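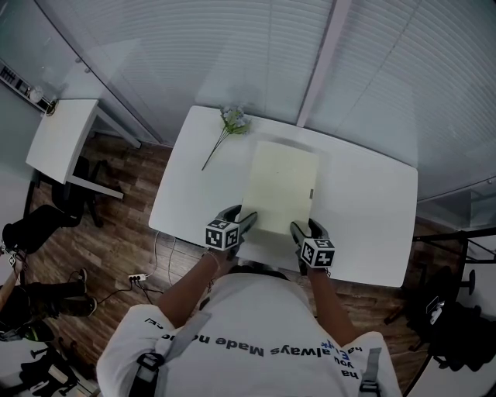 The Height of Selar

My mother went back to school the same year I started high school, and for most of that fall she was much better at it than I was.

She had signed up for the evening surveying course at Eraswood, the two-year college out past the grain elevators. She'd been typing other people's survey reports for Hendricks since before I was born, and she could spell every word in them, and one night over dinner she put down her fork and announced that she was tired of spelling "theodolite" and wanted to look through one.

"You could take bookkeeping," my father said. He wasn't being mean. It was what people took.

"I could," said my mother, and passed him the beans, and the next morning she mailed the form.

Oh, I wish you could have seen her with that textbook! She covered it in brown paper from a grocery bag, the way her own mother had covered her school books, and she read it standing up at the stove. She read it in the bath, which is how chapter four got wavy. She had left school before they reached trigonometry. Girls at her school in Himar had been sent across the hall for home management while the boys did triangles, and she could still tell you how to fold a fitted sheet and how to stretch a chicken over three dinners. Sines and cosines were another matter, so she came to me.

I was fourteen. I didn't understand them either. I had been getting by on copying down whatever was on the board and hoping.

"Show me where it stops making sense," she said.

"All of it."

"It can't be all of it. You know what a triangle is."

So we started there, at the kitchen table, with a triangle. She drew one on the back of an envelope and we stared at it, and we kept drawing them, fat ones and skinny ones, until I noticed that if the corner stayed the same the whole thing could grow as big as a house and nothing important about it would change. I said that out loud. My mother grabbed my arm so hard she left marks. "Say it again," she said, and I said it again, and she wrote it down in pencil inside the cover of her book, where it still is.

There were two women in the class, my mother and a nurse who worked nights and ate crackers through the whole lecture to stay awake. The men were polite for the most part. One of them carried my mother's tripod for her the first week, all the way across the parking lot, and she thanked him, and the second week she got there early and carried it herself, plus his. She told us about that one at supper three days in a row.

The instructor was a dry old fellow with chalk on his elbows who never raised his voice and never praised anyone. He graded in green ink. My mother's first quiz came back with a 58 and her second with a 73, and she taped both of them to the refrigerator next to mine, which were worse. Then in February we both had a test in the same week. I got an 81, the best mark I'd ever had in math. She got 100. There was no comment on it, only the number in green, and she drove home with the paper on the passenger seat and the seat belt fastened across it.

The final project was the part she loved. Each pair of students had to choose something too tall or too far off to measure with a tape, and find its height from the ground. Most people picked the water tower. My mother and the nurse picked Selar.

You can see Selar from anywhere in our town. I'd call it a hill and the tourist map calls it a mountain, and it has a metal plate on top that gives the height as 2,141 feet. I had put my hand on that plate on school trips. It had never crossed my mind that some person had to work the number out, that there was ever a morning when it wasn't known.

"Who did it?" I asked.

"I looked it up at work," my mother said. "Hendricks did. Before my time. I must have filed that report twice."
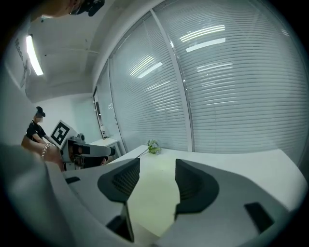
We went out early, before the heat could make the air wobble. The nurse had come straight from her shift and still had on her white shoes. I was allowed along to hold the staff, a long striped pole that has to be kept perfectly upright, and I have never taken a job so seriously in my life. There's a little round bubble on the side and you watch it the whole time. My nose itched for most of an hour and I let it itch.

They had a baseline to lay out along the old Himar road, where it runs straight beside the beet fields. Then an angle from one end, up to the summit, and an angle from the other, and everything read again with the instrument turned over, and everything read again after that in case they had been careless. My mother called the readings and the nurse repeated them back before writing them down. They sounded like pilots. A farmer stopped his truck and asked if we were putting in a highway.

"We're measuring that," said my mother, and pointed.

He looked at the hill for a while. "It's still there, huh," he said, and wished us luck.

Then home, and the arithmetic, all over the kitchen table, with my father quietly making sandwiches and setting them down wherever there was space. They got an answer by late afternoon and it was 11 feet too low.

I thought that was wonderful. Eleven feet, from all the way down on the road! But my mother's face had gone flat, and the nurse said a word I hadn't known nurses used. They went back through every line. They found nothing. The nurse had to go to work, and my mother sat on with the pencil behind her ear and the lamp on.

I should have gone to bed. Instead I opened the textbook to the chapter they'd been using and read it properly, from the top, with no test coming. It talked about how the earth curves away under a long sight line, so that a far hill sits a little lower than it ought to, and how the air bends the line back a bit the other way. There was a correction for the two together.

"Mom," I said. "Did you do the round part?"

"The what part?"

I turned the book around.

She read it with her finger under the words. She made a noise like a kettle. Then she pulled over a clean sheet and we worked it out together, me on one side of the table and her on the other, checking each other line by line. The correction came to 7 feet. We added it in and did the whole sum over from the beginning, and I remember that my hands were shaking and that the refrigerator was humming and that I was happier than I'd been at any birthday party.

We were still 4 feet short.

"Four," said my mother.

"Is that bad?"

"It's *ours*," she said. She went to the phone and called the ward and had the nurse brought to it, and I could hear the shrieking from where I sat.

In the report they owned up to the four feet and listed every place it might have come from, including that the staff might have leaned. (It didn't lean. I've argued this with her ever since.) The instructor handed it back with one line of green ink across the bottom: "Go back with a longer baseline." My mother read this to us as if it were a love letter. She'd already marked the spot on the map, a mile farther down the Himar road, just past the culvert, and she wanted to know if I was busy in the morning.

I said I'd hold the staff if I could also take a turn at the eyepiece.

"You'll take the first reading," she said, and went to look for my boots.

We use cookies to remember your reading preferences and to see which stories are visited. By continuing to use this site you agree to our cookie policy. Accept | Manage settings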